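7.4 Recovering from a Grip Loss Fault (G-19)

Applies to: Tastar tabletop arm with two-finger gripper and wrist camera, controller software 5 and later.

Fault G-19 is raised when the gripper controller reports a closed grip and the finger position then changes by more than the permitted amount before the release command is issued. The arm stops at its present position. The fingers hold their last commanded force until the fault is acknowledged or the emergency stop is pressed.

G-19 is a latched fault. It does not clear when the object is put back between the fingers, and it does not clear on a restart of the task program alone.

CAUTION: Finger force is still applied while G-19 is latched. Do not pull an object out of the fingers by hand. Do not place a hand inside the work area until step 4 of the procedure below is complete.

CAUTION: Pressing the emergency stop removes power from the finger drive. Any object still held will drop. Use the emergency stop whenever a person is at risk, whatever is in the gripper.

7.4.1 Before You Begin

You need:

- the enable key for the pendant
- the 20 mm test block supplied with the gripper
- a lint-free cloth
- the task log from the stopped run

Save the log first. Acknowledging the fault overwrites the last 20 seconds of finger position data, and that data cannot be recovered from the controller afterward. To save it, open Logs on the pendant, select the stopped run and press Export. The file name ends in the fault code.

7.4.2 Clearing the Fault

1. Confirm that the pendant shows G-19 and that the arm is not moving. If a second code is shown, clear that code first. See the fault table in section 9.

2. Turn the enable key to HOLD. The status light changes from red to steady amber.

3. On the pendant, open Gripper, then Manual. Check the Force field. If it reads zero, go to step 5.

4. Support any held object from below with the long-handled tray, then press Release. Wait for the Force field to read zero before reaching in.

5. Press Acknowledge. The code moves from the Active list to the History list.

6. Move the arm up to the clearance height using the Z+ key. Do not use Home at this point. Home takes the shortest path and can drag the fingertips through objects on the table.

7. Wipe both finger pads with the dry cloth. Do not use solvent. Solvent hardens the pad surface and makes grip loss more frequent.

8. Close the gripper on the test block and watch the Position field for five seconds. The value must not change. If it does, stop here and go to 7.4.4.

9. Turn the enable key to RUN and restart the task from its first step. Resuming from the middle of a task after G-19 is not supported.

Note: Step 8 is often skipped when the fault is thought to be caused by the object. Do it anyway. A loose finger linkage gives the same code and the same trace in the log.

7.4.3 Grip Loss on Soft or Uneven Objects

Most G-19 reports received by the service desk involve objects that are round, lumpy or compressible. With such objects the pads touch at a few high points only. The object turns under load, the fingers close a little farther, and the controller reads the movement as a lost grip.

Check the approach in the wrist camera view before adjusting any force setting. The object should lie between the two fingers, with neither fingertip aimed at its upper surface. Look also at what is lying next to it. A plush item close to the target can be caught by a finger pad as the gripper opens or descends, and cylinders such as markers can roll into the closing path if touched.

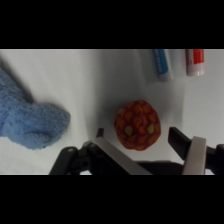 Wrist camera view, lumpy ball ahead of the fingers. Photo: Idalina Pacheco / Bastos Service Documentation

If the approach is correct and the fault returns, change the settings in the order given. Change one setting at a time and run the task five times before changing the next.

1. Reduce closing speed by one step. High closing speed pushes round objects out of the pads before the force limit is reached.

2. Increase Settle Time. The default suits rigid objects. Soft objects continue to compress after contact, and the controller must wait for this to finish before it stores the reference position.

3. Widen Position Tolerance by one step. Do not go beyond the third step. Past that point a dropped object may no longer raise a fault, and the arm will complete its move with empty fingers.

4. Increase grip force last. Added force does little for a poorly seated object - it usually makes the object turn sooner.

Note: Tolerance is stored with the task, and closing speed is stored with the gripper. A lower closing speed set for one task therefore stays in effect for every other task on the same arm. Record the original value before changing it.

7.4.4 If the Test Block Check Fails

A changing Position value on the test block points to a mechanical fault in the gripper.

1. Turn the enable key to OFF and remove it.

2. Disconnect the gripper cable at the wrist.

3. Check the screws on both finger linkages for looseness. Tighten by hand with the supplied driver only.

4. Check both pads for lifting at the edges. Replace pads as a pair. See section 8.2.

5. Reconnect the cable, turn the key to HOLD and repeat step 8 of 7.4.2.

If the check fails a second time, take the gripper out of service and attach the red tag. Do not operate the arm with Position Tolerance raised to hide the fault.

7.4.5 Reporting

Report every G-19 that occurs above table height with a load in the fingers, including those that cleared at the first attempt. Send the exported log, the gripper serial number and the cycle count to the Bastos service desk, attention Kerstin Haugen. The cycle count is under Gripper, then Info, and is shown with a comma, as in 1,346.

For repeated faults on one task, include the task file. Settings reports are handled by Ozan Yalçınkaya and mechanical reports by Mereana Nepia. Mark the subject line SETTINGS or MECHANICAL accordingly.

Changes in this revision: step 6 of 7.4.2 reworded (use of Home); upper limit added to Position Tolerance in 7.4.3.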